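Workshop tips: teaching a two-arm robot by remote control

I was told anyone could show a robot a job in an afternoon. After 12 sessions I'd say bring patience and a chair. Start with things that won't roll.

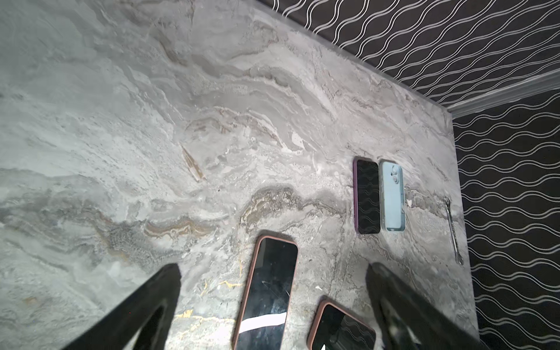 Wrist view: phones and a wrench on the marble top.

Glossy screens throw glare. Tilt the lamp before you record, and check the wrist view as well as the overhead one. Beverley Ellery swears by matte film on the glass. I tried it and saw little difference – try one phone before you buy a pack.

Move slowly. If you jerk the handles, the arm learns the jerk.

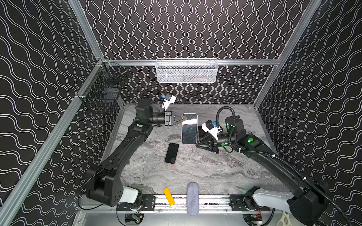
Keep one arm still while the other does the fiddly part. Two arms moving at once looks clever and wastes takes. I threw out 8 in a row that way.

Mix up the layout between takes, too. The Drilska guide says 200 repeats will do for one pickup. Maybe, if your bench never changes. Mine does. 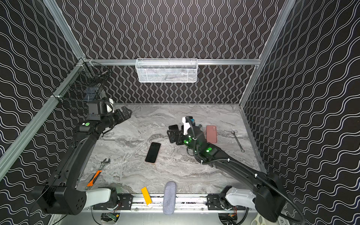

Wipe the bench at the end and write down which takes were bad while you still remember. Software that claims to sort them for you missed half of mine – I still use a pencil.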